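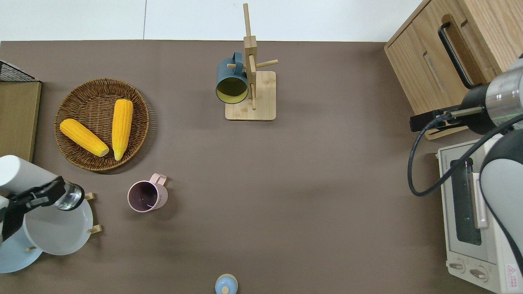
2 April 2024

Crockery corner, continued. The brown table has been the kitchen table for long enough that people now argue about it as if they paid rent on it.

Started with the mug tree. Teal mug goes on the left side of the post, hung by the handle, mouth tipped down. I have tried it on the right and I don't like it there, and as I'm the one writing the notebook it stays on the left. The pink mug is the difficult one. Its handle seems a touch snug for the pegs on our tree (bamboo, bought by Doris, who did not measure anything). You can get it on with a twist. You can get it off with a twist and a word. For now it lives standing up on the table below the corn basket, which I am calling a decision.

Dish rack: wood, short pegs, designed for plates by somebody who had heard plates described. The light blue one sits well enough. The white one leans. Gondal wants a second rack. I want the first rack to be better. Measured between pegs again and got 39 mm, same as last time, so at least the rack is consistent in its opinions.

Corn. Two cobs, one wicker basket, and that's the whole harvest. They've been in there since August and remain the most reliable members of the household. One lies on the slant, the other more or less upright along the right side. If you move them, put them back that way. I don't much care, but the layout sheet says so and the layout sheet is on revision 7, and I am not typing up an eighth over a vegetable.

Toaster oven stays on the right. Checked the inventory: it's item 274, and the sheet still gives its place as "left of sink." We have no sink. Changed it to "right edge of table" and initialed it. Item 658 is listed as "tongs, good." If anyone knows where the good tongs went, or what was wrong with the others, write it in the margin.

The light oak cabinet with the black handle goes top right, behind the oven. Please stop using it as a place to put things you mean to take home. I took out one umbrella and a Tusero catalog with the corners folded down on every page that had a soup bowl on it. Both are on the windowsill by the coats.

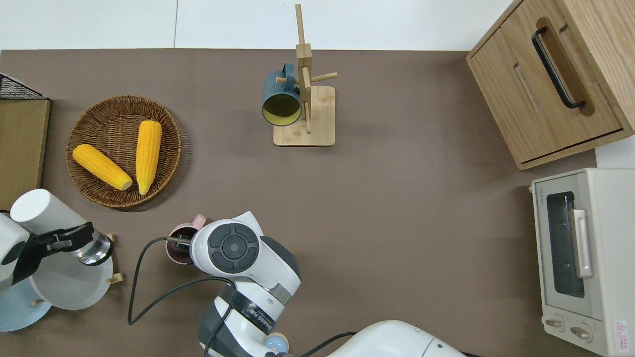 Valtteri Hämäläinen read this over my shoulder and says the white plate would stop leaning if we put the heavy plates at the back of the rack and the light ones in front, the way his grandmother did it, and that the pink mug should simply be given to Udau, where they have hooks. I've told him the mug is staying. The plate idea I'll try, though I'd rather it had come from the grandmother.

Left to do:
Sand one peg on the tree and see if the pink mug goes on without the twist.
Heavy plates to the back, then look at the lean again.
Fix the inventory entry for the basket. It says "bread."
Ask Doris if she kept the receipt for the mug tree. She won't have.

Wiped down the near end of the table and left the rest for whoever is in first tomorrow.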